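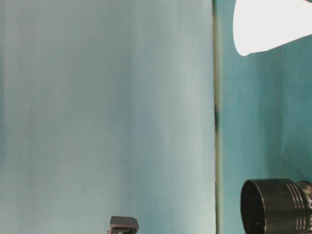 Vista da câmara fixa usada neste tutorial: painel claro à esquerda, fundo azul-esverdeado à direita.

Máscara de fundo para a câmara fixa da célula

Este guia explica como definir as regiões de fundo no módulo de perceção do Purkero, para que a segmentação não confunda uma mudança de cor do fundo com o contorno de um objeto. Parte-se do princípio de que a câmara já está calibrada e de que o nó de captura publica imagens sem erros.

O problema é fácil de reproduzir. Com uma única cor de referência, o segmentador aceita bem a zona clara e marca como objeto tudo o que fica à direita da linha escura vertical. Se a referência for o azul-esverdeado, acontece o contrário. São precisas duas regiões e uma faixa de exclusão entre elas.

1. Captar a imagem de referência

Desligue a exposição automática antes de captar. Grave 20 imagens seguidas e use a mediana, que reduz o ruído do sensor. Os objetos podem ficar no sítio, desde que sejam excluídos no passo seguinte.

2. Desenhar as regiões

Abra o editor de máscaras e crie dois polígonos, "fundo_claro" e "fundo_escuro". Na nossa vista, o primeiro ocupa cerca de dois terços da largura. Deixe de fora o pequeno bloco cinzento junto à margem inferior, o cilindro escuro do canto inferior direito e a peça branca do canto superior direito.

A linha de separação não é perfeitamente reta. Não a siga com o polígono: pare 15 píxeis antes, de cada lado, e atribua a faixa que sobra à classe "ignorar". A mancha quase preta que há sobre a linha, no terço superior, é mais larga e pede um alargamento local da faixa. Sem isso aparece como um objeto pequeno e o planeador tenta desviar-se dela.

3. Ajustar as tolerâncias

Trabalhe em Lab e não em RGB. O painel claro tem variações suaves de tom, mais esbranquiçado ao centro e mais azulado perto da margem esquerda, e uma tolerância apertada parte-o em ilhas. Comece com estes valores:

fundo_claro: tolerância 18
fundo_escuro: tolerância 15
área mínima de objeto: 20 píxeis

Se surgirem falsos objetos na banda mais clara que atravessa o lado direito, suba a segunda tolerância um ponto de cada vez.

4. Tratar os extremos de brilho

A peça branca está sobre-exposta e quase não tem textura. O contorno sai bem, mas a estimativa de pose por características falha -- use só a silhueta. No cilindro, o interior da abertura é muito escuro e pode ficar separado do corpo. Ative "preencher cavidades" para essa classe.

Objetos que tocam na margem da imagem devem receber o estado "parcial". O planeador do Lallen aceita-os como obstáculos e recusa-os como alvos de preensão.

5. Validar

Corra o segmentador sobre 4 capturas novas e sobreponha o resultado à imagem original. A faixa "ignorar" não deve gerar nenhum contorno. Guarde a máscara com o nome da câmara e a data da calibração; se a câmara for mexida, repita tudo a partir do passo 1.

Texto de Tomás Prata, revisto por Graziella Morelli. Última atualização: 12 de fevereiro de 2026.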